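Clavham Library Tables to Lose Their Varnish, Again

April 26, 2021

CLAVHAM - The reading room at the Clavham library will close for 2 weeks in June so that its tables can be refinished, the town said, ending a dispute over shine that has outlasted one mayor and most of the original varnish.

The tables were last done over in a high gloss that the town described at the time as "bright and welcoming." Readers described it as a headache. On sunny afternoons the light came off the tabletops with such force that regulars took to reading in hats.

Reshma Venter, the head librarian, said she had received 340 written complaints about the glare, one of them in verse.

"It rhymed 'varnish' with 'tarnish,'" she said. "I would have thought less of it if it hadn't."

The work will go to Msimang, a furniture shop in neighboring Plumley, which plans to sand the tops back and put on a matte finish. The shop had also offered a satin. Satin was discussed at a public meeting in March for 45 minutes and was then described by one resident as "gloss with a lawyer," after which it did not recover. 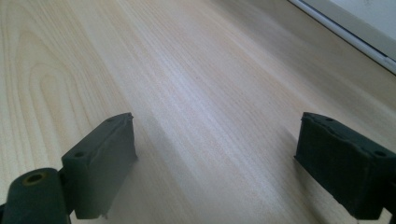 Not everyone is pleased. Elmarie Joubert, who has lived across from the library for decades, told the meeting that pale wood ought to have a little life in it and that people who want a dull surface are free to read on the sidewalk. She has collected 100 signatures, a number of them from Narndale, which has its own library.

Books on hold can be picked up at the side door during the closing. The chairs, which wobble, are not part of the project. The town expects to take them up next year.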